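3.2 Cord handling at the packing table

Cords were the slow part. In the October round we timed the whole pack-up of small appliances at the Tastwood site, from clearing the table to closing the carton, and the cord took longer than anything else for nearly every participant. Prior work (Kellow and Ambrose) treats the cord as part of the appliance. We didn't – it gets its own code in the scheme, CW for wrapped on the body, CB for bundled and laid apart, CL for left loose.

Wrapping on the body is what most household manuals ask for, when they ask for anything. Start at the strain relief, go round the narrow part, finish with the plug somewhere it won't scratch. Participants got no instruction on direction or number of turns. Some wrapped tight and then had to undo it becuase the last turn had nowhere to go.

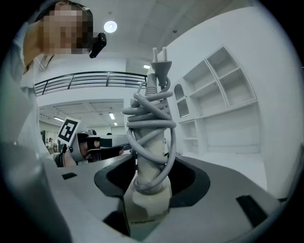

Plug position was coded separately (up, down, tucked, free). Plug up was quick to do and quick to find again at unpacking, but it adds height, and the Baltent cartons have very little to spare. Tucked plugs held better. Two raters, disagreements settled by talking it through. Loops hanging off one side were counted as CW as long as the greater part of the cord stayed on the body.

3.3 Cords laid apart

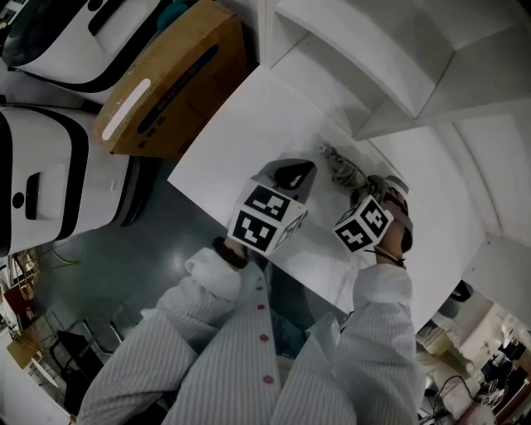
Figure 4. Cord bundle on the table during pack-up.

Bundles behave differently from wrapped cords and the timing has to allow for that. A bundle has no fixed shape, so each time it is picked up some of it comes undone, and the next person spends time on it again. We started the clock at first contact and stopped it at release, same as for CW. A crumpled bundle out on the bare white tabletop, as in Figure 4, is at least easy to see and easy to reach; the same bundle in the bottom of a carton is not. Gus Alcantara suggested a third category for bundles held with a tie. Too few cases, dropped.

Cord length was limited to 200 cm. Longer ones made a mess of the timings in the pilot and were taken out.

3.4 Carton and table layout

Layout was kept loose on purpose. Carton within arm's reach or one step away, table otherwise clear at the start, shelf space nearby for things not yet packed. We tried a fixed layout early on, and people kept moving the carton anyway, so the times were no cleaner for it.

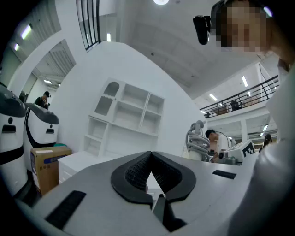 Reach distance went into the model as a two-level factor only (arm, step). Anything finer would need floor marks, and we wanted the room to stay a working room. Cartons were labeled on the side, not the lid, so the label can be read with the flaps open. Lids and other small parts went in last, unless the participant put them in first, whcih a few did. Those trials are kept and flagged. Order effects are in Section 4.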